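Grape bowl -- wash first or leave the bloom on?
Home > Kitchen Talk > Fruit

vevlow_945
Moved my red grapes out of the fridge drawer and into the purple glass bowl with the ruffled rim, and now my sister says the dusty stuff on them has to come off before company sees it. I kind of like it? The bunch nearly fills the bowl, too.
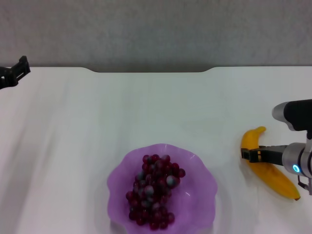 Sarel, September

Posting from the kitchen table, so be quick, people come at 8!

binex10
Leave it. It's bloom, it's natural, and they keep longer with it on. Rinse right before you eat.

kos_124
Disagree. Guests will grab them straight from the bowl, so wash them now and dry them on a towel. I'd also skip the bowl -- a long bunch looks better laid flat, wide end at the back and the skinny tip toward you.

vevlow_945
Ooh, flat on the white table does show off the dark red.

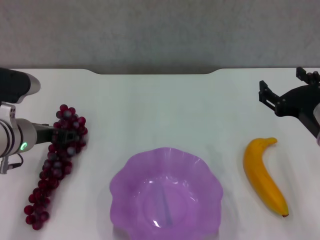 Reply 4

binex10
Pretty, but they'll roll everywhere once people start pulling them off. Team bowl.

kos_124
Then snip it into little bunches first. Still say wash them!

vevlow_945
OK, rinsing, snipping, and back in the bowl they go. Thanks, both of you.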